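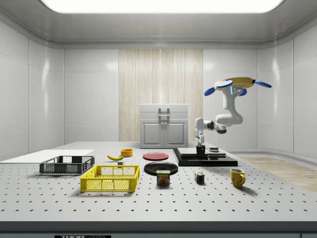

Renting a Studio at Walside: Frequently Asked Questions

Who can rent a studio?
Anyone 21 or older with a photo ID. If you want to share a studio, both names go on the agreement and both people are responsible for the rent.

How long is the lease?
Leases run month to month after the first 6 months. Tenants moving over from our Velgate building keep their original start date.

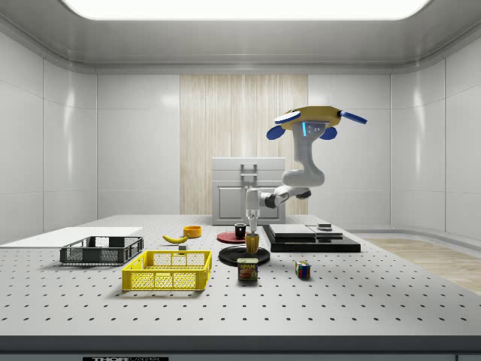
What is included in the rent?
Heat, water, trash pickup and Wi-Fi. Electricity is metered by studio and billed with the next month's rent. Parking is separate. The Hillton Street lot has monthly permits, and street parking is free after 7 p.m.

Can I paint the walls or put up shelves?
Paint is fine if you return the walls to white before you leave. Shelves need written approval. Please do not drill into the floor or the window frames.

What about storage?
Each studio comes with one locker in the basement. Furniture may not be left in the hallways, even overnight.

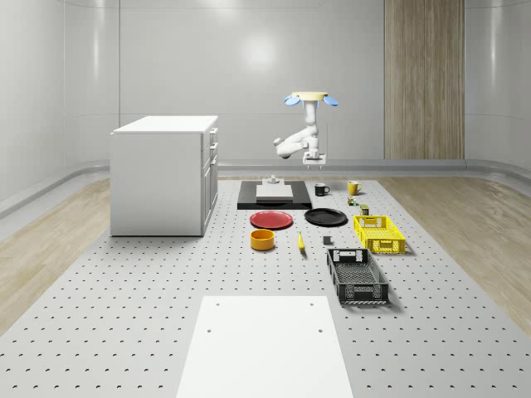 White cabinet with drawers and doors, wood-grain panel on the back wall.

Is there a shared kitchen?
Yes, on the second floor. It has a sink, a refrigerator and two microwaves. Label your food. The refrigerator is cleared out on the last Friday of the month, and anything without a name is thrown away.
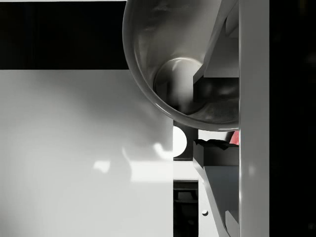
Metal bowl, close up.

Can I sleep in my studio?
No. The building is zoned for work use only. You may work at any hour, but loud tools must be off by 9 p.m.

How do I give notice?
Send it in writing to the Hijazi Property office at least 30 days ahead. Deposits are mailed within 21 days of the final walk-through. The office is closed the first week of August, so notice sent that week is counted from the following Monday.

Page last updated April 30, 2025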